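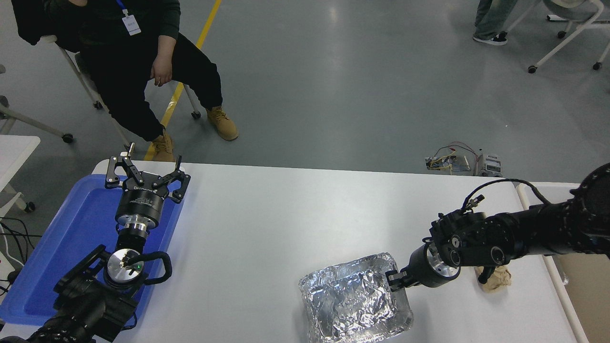
Golilbridge Department of Sanitation
12/12/19
The winter schedule for paper and cardboard collection is now in effect for all residential routes. This thread covers the main points. Please read to the end before calling the office, as the phone lines are busy at this time of year.

Paper carts are collected every other week. Your route number is printed on the sticker inside the cart lid. Routes in the Clolevitz neighborhood have been renumbered since November, and residents there should go by the letter mailed with the last water bill, not the old sticker.

Carts must be at the curb by 6 a.m. with the lid closed. Leave three feet of clear space on each side. On streets where snow has been plowed to the curb, carts may be placed at the end of the driveway.

Accepted in the paper cart: newspapers, magazines, office paper, mail (windows and staples may stay in), paper bags, flattened cardboard, cereal boxes, phone books, and brown packing paper.

Not accepted: paper towels, tissues, paper plates, waxed or plastic-coated paper, foil gift wrap, ribbons, bows, and padded mailers with a plastic lining. Pizza boxes are accepted only if they are free of food. The greasy half may be torn off and placed in the trash.

We receive many questions in December about packing paper. The plain brown kind used to fill shipping boxes is recyclable whether it is flat or crumpled. It does not need to be smoothed out or tied. Please remove tape where it comes off easily. 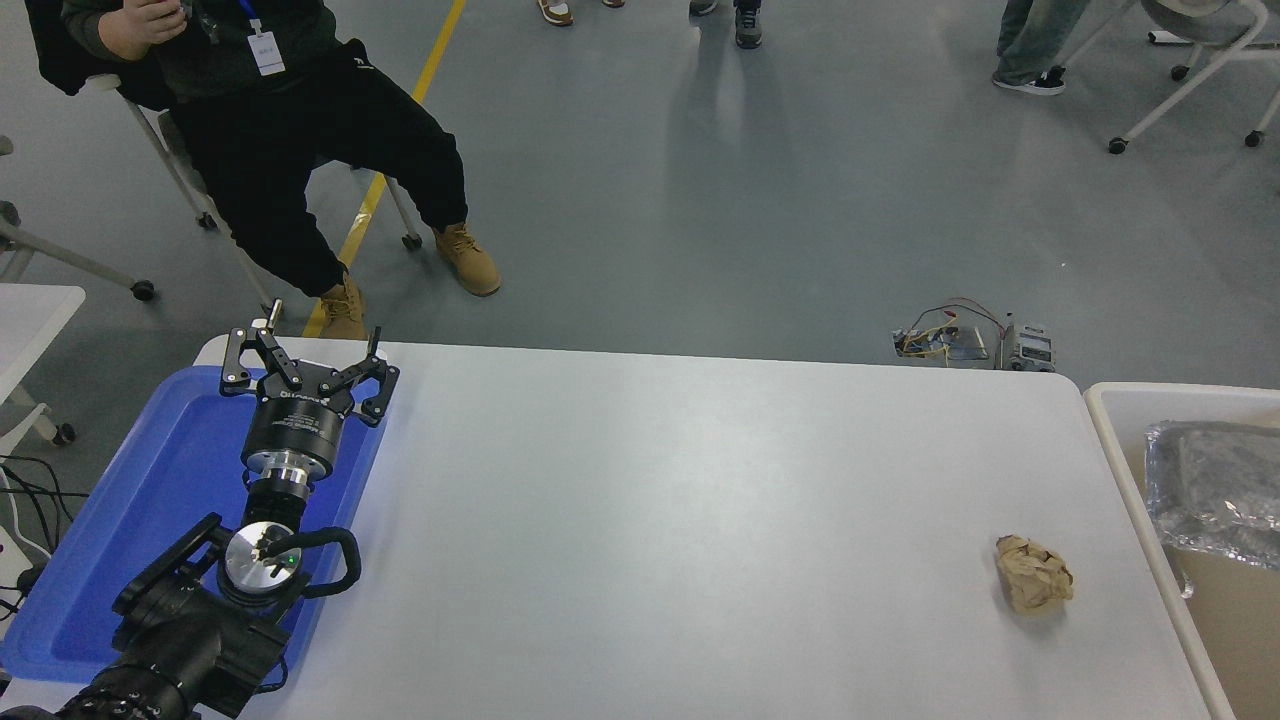 Crumpled brown kraft paper. Place in the paper cart.

Shredded paper is handled differently. Loose shreds blow out of the truck and fall through the sorting screens. Place them in a paper bag, fold the top over, and staple it shut. Shreds in plastic bags will be left at the curb.

Gift wrap: plain paper wrap is accepted. Wrap with glitter, foil, or a plastic feel is not. If you are unsure, crush a piece in your hand. If it springs open again, it belongs in the trash.

Cardboard that does not fit in the cart may be flattened and set beside it in bundles no larger than 18 inches on a side once folded. Tie bundles with string. Wire and plastic strapping cannot be accepted by our hauler, Stetsiuk Hauling, and crews have been told to leave strapped bundles behind.

Residents with more cardboard than the curb rules allow may bring it to the Mondard Street drop-off site. The site is open from 9 a.m. to 4 p.m. and is closed on city holidays. Proof of address is required. A driver's license or a recent utility bill will do.

The Mondard Street site accepts household loads only. Contractors and businesses need a commercial permit, and any load over 500 pounds must be weighed in at the gate. Permit forms are kept at the front counter of City Hall.

A note on wet paper – material that has been rained or snowed on lightly can still be recycled. Paper that has been soaked through cannot be sorted properly. If your cart lid is cracked or missing, request a new lid through the department. There is no charge for the first one.

The replacement fee for a full cart remains $100. The fee is waived if the cart was damaged during collection and the damage is reported within one week. Please include a photo and your address with the report.

If your cart was missed, wait until the end of the next working day before reporting it. Crews sometimes finish a route late in bad weather. Leave the cart at the curb in the meantime.

Trash and yard waste schedules have not changed. Whole-tree collection will be announced in a separate thread once dates have been set with the hauler – please do not place trees at the curb before then.

Printed copies of the schedule are available at City Hall and at the Clolevitz branch library, in large print on request.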